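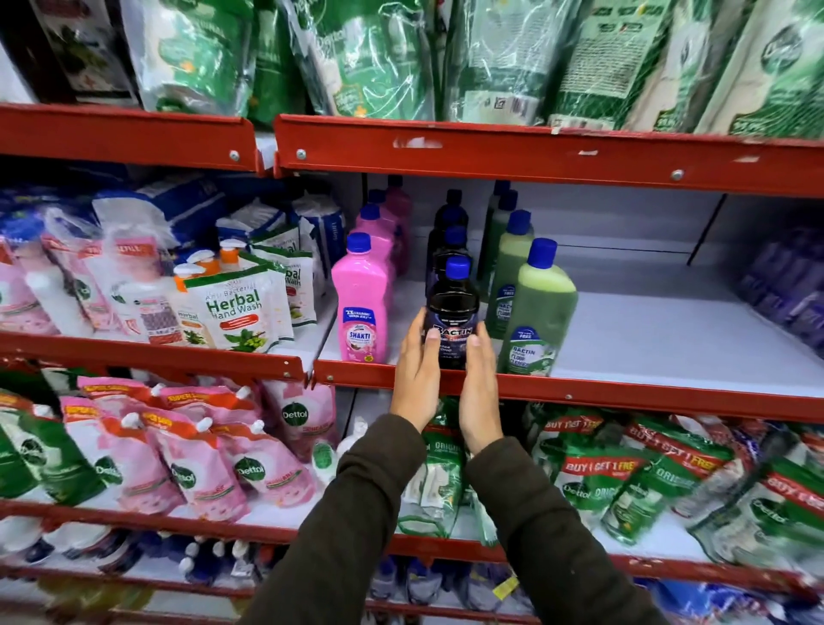
Dark Bactin bottle between two hands at the front of its row, with pink Shakti on one side and green Bactin floor cleaner on the other.

Facing Up Floor Cleaners and Refill Pouches

Applies to store shelving, and equally to a utility room or garage rack deep enough for bottles in rows.

1. Clear and wipe
Take one row off at a time and keep it together. Wipe the shelf with a damp cloth, then a dry one. Dried cleaner leaves a tacky ring that holds a bottle at an angle, so scrape any residue with a plastic card before wiping. Our rack is a Rukside with shelves 38 cm deep; check the depth of yours before deciding how many bottles go in a row.

2. One product per row
Line bottles of the same product front to back, oldest at the front. Do not fill a short row with a different color. Someone reaching in will take whatever is second without reading it.

3. Set the front bottle with both hands
Place one palm on each side of the bottle, below the shoulder. Turn until the label faces straight out, then slide forward to the shelf lip. Do not lift or turn by the cap - a cap that has been twisted even slightly can weep when the bottle is tipped later. Check the front bottle for lean. If it leans, look underneath first, then at the bottle behind it. 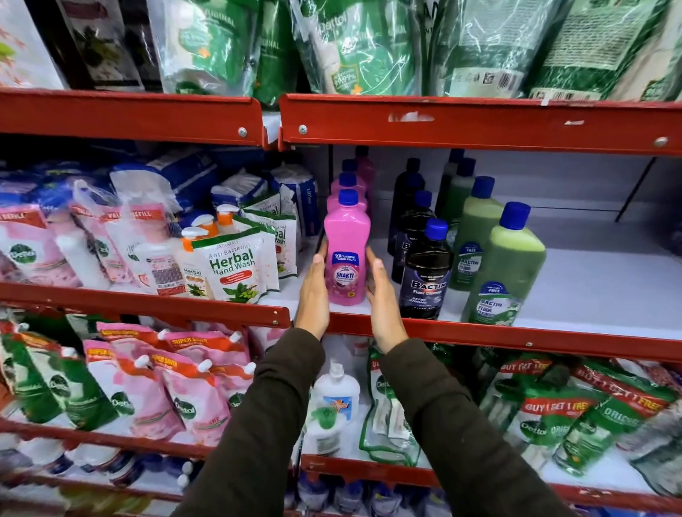
Pink Shakti row, hands at the front bottle. The dark Bactin label reads EXTRA STRONG; the green bottles carry a FREE banner.

4. Read the small print on the label
Two bottles of one brand and shape may differ in strength. Separate them by row and tell whoever mops. Follow the dilution on the bottle in use, and never top up one cleaner with another.

5. Pouches
Hand wash refills go to one side of the bottles, never behind them. Stand pouches with the spout up, base gusset fully opened. Pouches that will not stand go in an open bin; the small Witex bin holds 20 of ours upright. Check spout caps for tightness by hand.

6. Gaps
Leave empty space at one end of the shelf. Spreading rows to hide a gap makes them drift, and the next delivery has to be squeezed in.

7. Recheck
Every 9 days is enough on a home rack. A store shelf needs it daily.

Last updated Thursday, October 31, 2024. Notes on drain cleaners and descalers will be added in November.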